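Who Makes the Rules for Robots?

Hi, I'm Farzana Yousafzai, and I write the science pages at Wovel for kids who like asking "but why?" Last month a reader named Tipene Brunton wrote to me with a really good one. He wanted to know if robots have to follow rules, the way cars have to stop at red lights. I loved that question so much that I went off and read a giant pile of safety stuff (one booklet had 352 pages, and yes, my eyes got tired).

So let's start with something that surprised me. Most of the rules for robots are written for people! A robot doesn't read a rule book. People read it, and then they build the robot, set up the room and teach the robot its job in a way that fits the rules.

Teaching is a big part of it. Plenty of robots learn by copying. A person holds a gripper, which is a kind of robot hand, and does a small job with it over and over. Picking something up, moving it, putting it down. A camera on the gripper records the whole thing, and later a computer studies the recordings. One skill might need 3,000 tries. Imagine tying your shoes that many times before breakfast! 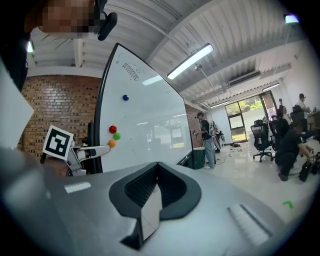

Who decides what the safety rules for robots are?
Groups of experts from lots of countries meet and write them down together. These written rules are called standards. Governments can also turn safety rules into laws, and then companies have to follow them.

Okay, but what's in a standard? Lots of it is about keeping people from getting bumped, pinched or squeezed. Big factory robots are strong and fast, so they often work behind a fence, and they're set up to stop when somebody opens the gate. Robots that work close to people may have to move slowly, or push only very gently. And there's the emergency stop, a big red button that shuts down the dangerous movement right away. It has to be easy to reach. If you have to climb over a chair to get to it, it's in the wrong spot.

Then there's a second kind of rule, and it has a slightly boring name: good practice. That means the sensible habits people agree on even when no law makes them do it. I asked my friend Bushra Bhutto to send me the good practice list from her workshop, Trokenora, where she teaches gripper skills. I've put it into my own words:

Start with light, simple things to move.
Know who is holding the gripper and who is watching.
Keep walking paths clear of cords.
Mark spots on the floor with tape if things need to go back to the same place.
Take a break when your arms get tired.
Stop if anyone says stop. You can ask why afterward.

I like the last one best. It works at my house, too.

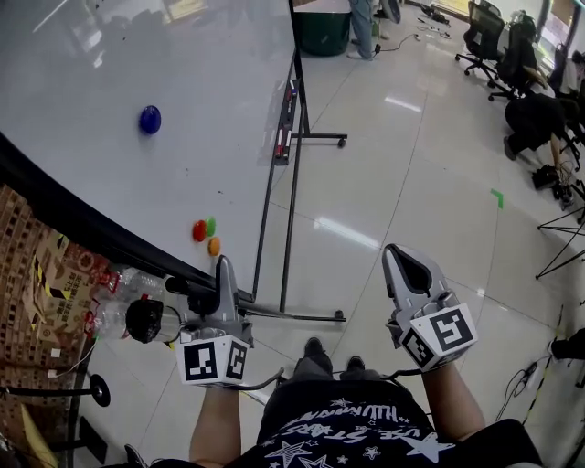 Two grippers, one for each hand, and some small round things to practice with.

See the black-and-white squares on the grippers? Patterns like those are called markers. A computer can spot one in a video and work out where it is and which way it's turned — a little like you finding a friend in a crowd by their silly hat. Good practice says to keep markers clean and uncovered, so no stickers on top, please.

There are rules about people's privacy as well. If a camera is recording in a room, the people in that room should know about it. They should be able to say "no thanks." Faces can be blurred before anyone else looks at the video, and that's done with little squares or a smudge. You have the same right to ask questions when someone points a camera at you, even if you're only 12. Even if you're only two, though you might need a grown-up to do the asking! 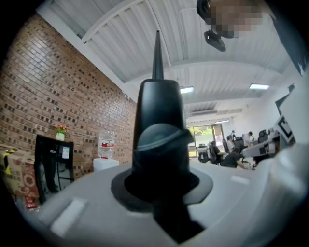
Looking up past a gripper. The person's face has been blurred into blocks.

Now it's your turn to write some rules. Pretend you have a robot that brings snacks to your room. Can it come in without knocking? How fast can it go on the stairs? What should it do if the dog is lying in the way? Write down your best ideas, then swap with a friend and try to find a problem in each other's rules. That's very close to what the grown-up experts do, only they take nearly forever and drink more coffee.

Send me your snack robot rules and I'll print my favorites in September. Drawings are welcome, too — especially of the dog.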